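How do I clean a woven bread basket?
Asked by Jolien Visser, April 2020

I have a tan woven basket, rectangular, with a thick braided rim. I bought it second-hand and don't know if it is real wicker or plastic. It lives on a white table and I use it for rolls.

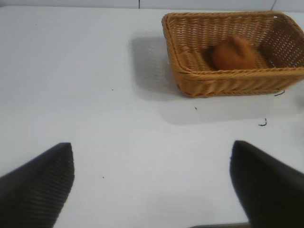

Crumbs get stuck in the weave and shaking it out only shifts half of them. Can I put it in the sink?

2 answers

Kristof Aerts
Dry brush first, an old toothbrush will do. Then a damp cloth with a drop of washing-up liquid, and leave it upside down overnight. Don't soak it until you know what it's made of. Real wicker goes out of shape. 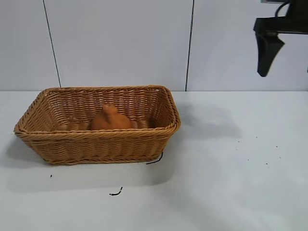 Do the corners and under the rim last, they hold the most. A cloth napkin in the bottom saves doing it again in a week.

Gidamer
I just hoover mine. De Graaf sell new ones anyway.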